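4. Showing the arm the board task

By now the arm is homed, the hand controller is paired and the practice bench has loaded in the simulator. This is the part we like best! You are going to do the job yourself, through the gripper, and the arm will learn it from you. Read the whole section once before you touch the controller.

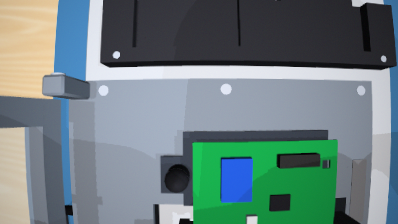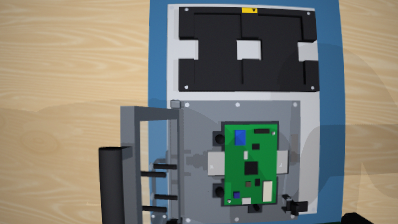
Practice bench in the simulator, from two views.

The Trallgate trainer learns from what you do, so a slow, tidy run is worth far more than a fast one. Every movement you make between Start and Stop goes into the recording, wobbles included. Before your first run, take a minute to find your landmarks. The green circuit board sits on a grey plate, and the black foam insert is beyond it, on the other side of a narrow pale band. The little yellow label with the black triangle at the top centre of the foam is a handy thing to steer by, and the blue component on the board is another. Use the same two landmarks each time and your runs will line up nicely with each other.

4.1 Before you record

1. Open the Chiba lesson set and choose Board Practice.
2. Set the hand speed to 35 per cent. You can go up later, once you have a few good runs saved.
3. Move the controller gently left, right, forward and back. The gripper should follow without a jump.
4. Squeeze the trigger fully, then let go. Check on screen that both fingers close and open again.
5. Press Home and wait for the tone.

Note: If left and right feel swapped, you are probably working from the far-side view. Press View until the board is nearest to you and the foam is beyond it.

4.2 Recording a run

1. Press Start. The ring on the controller turns red.
2. Bring the gripper over the board, keeping it well above the plate.
3. Stop and hover. Let the fingers settle before you go down.
4. Lower straight down beside the board and close the fingers on its long edges.
5. Hold for a slow count of two.
6. Lift 150 mm, then travel towards the foam. Lift first, travel second, every single time.
7. Pause over the foam, lower the board and open the fingers.
8. Rise straight up, press Home, then press Stop.

You should hear two short beeps and see the run appear in the list. Play it back straight away. It is great fun watching the arm copy you, and you will spot your own bad habits at once (everybody has a few).

CAUTION: Do not drag the gripper sideways while it is low. The simulator will forgive you, but the real arm will do exactly as it was shown, and screw heads and connectors stick up further than you think.

CAUTION: Never press Start on the real arm with anybody's hands inside the yellow floor line.

4.3 Keeping and throwing away

Keep a run if the grip was clean and the board went down in one go. A small correction on the way is fine, and a few of these help the arm learn to put itself right. Throw a run away if you dropped the board, knocked the foam or stopped halfway to think.

To delete a run, highlight it and hold the trigger until the bar fills. Deleted runs stay in the Aredton folder until you close the program.

Aim for around 200 good runs before you press Train. It sounds a lot, but most people get quick at it and two of you can take turns. Keir Purves, who wrote this lesson, built up 323 for the version that comes with the kit, and you can load his from the Buvwood menu to compare with yours.

4.4 If something goes wrong

Gripper lags behind your hand: close the second view and try again.
Red ring flashes: the controller has lost the base station. Hold it still until the ring is steady, then delete that run.
Board slips out when lifted: you are gripping too near one end. Aim for the middle of the long edges.
Run saved but will not play: it was stopped before Home was pressed. Delete it and record another.

Once you have enough runs in the list, go on to section 5, Training and first test.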